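Priltex reformulates its long-wear cream eyeshadow after creasing complaints

Priltex has changed the base of its cream eyeshadow sticks and will ship the new version to shops from 24th October. The range keeps its 14 shades and its pack size. The price is unchanged.

The old formula, sold under the Pudemus name, used a high share of soft wax with a light plant oil. It spread easily and could be blended with a fingertip, but on lids with a natural shine it tended to gather in the fold of the eye within a few hours. Retailers passed on repeated complaints, most of them from customers who wore the product without a primer.

In the new base, part of the oil has been replaced by a volatile silicone that evaporates after application and leaves a thin, flexible film. The wax blend is harder, and the pigment load has been raised slightly to make up for the thinner layer. Working time is shorter as a result. Priltex now advises users to blend within 30 seconds and to do one eye at a time.

Wear was checked by Dradis, a contract testing laboratory. A panel of 298 adults applied the old product to one lid and the new one to the other, without powder, and went about a normal working day. After eight hours, assessors recorded visible creasing on 138 of the lids treated with the new product and on 271 of those treated with the old. Assessors did not know which product was on which side.

"A film that sets hard will crack, and one that stays soft will travel," said Cillian Mulcahy, who led the formulation work at Priltex. "The first three versions we made were too stiff. They held well but pulled at the skin when people blinked, and we dropped them in March."

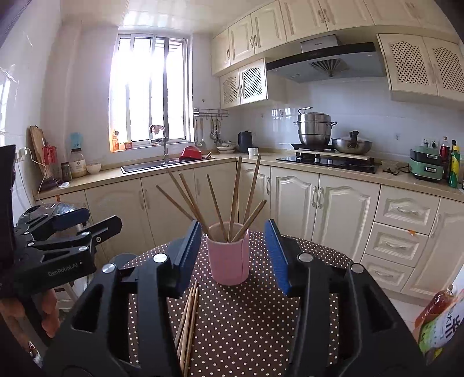
Chopsticks in a pink cup on a polka-dot tablecloth.

Results varied by skin type. Panel members with dry lids saw the smallest difference between the two formulas, and several reported that the new one felt tight for the first few minutes. Those with oily lids saw the largest gain. The laboratory did not test the product over a primer or under a setting powder, so the figures say nothing about how it behaves in either case.

Kyriaki Alexiou, a make-up artist who trains counter staff, said the shorter working time would need some getting used to. "People are taught to put cream shadow on both lids and then go back for the edges. With this one the edges have set by then. Apply less than you think you need, keep the eye half closed while it dries, and build up with a second thin coat if the colour is weak."

She also advised against putting lip balm or an oil on top for a glossy finish. Either will loosen the film, and the colour will move.

Removal has changed too. The previous version came off with most water-based cleansers. The new one needs an oil or two-phase remover, held against the closed lid for ten seconds or so before wiping. Rubbing with a dry pad is not recommended - the film lifts in flakes, which can get into the eye.

The sticks still contain no added fragrance. The mica-based shimmer shades use the same pearl pigments as before, supplied by Kołodziej, though the two darkest have been adjusted by a small amount to match the old colour once dry. Wearers of contact lenses should put their lenses in before applying the product, as with the earlier version.

Old stock will remain on sale until it runs out and will not be marked down centrally. The two versions can be told apart by the base of the stick, where the new one carries the letter R after the shade number. Priltex said it had no plans to change its powder shadows or its liquid liner.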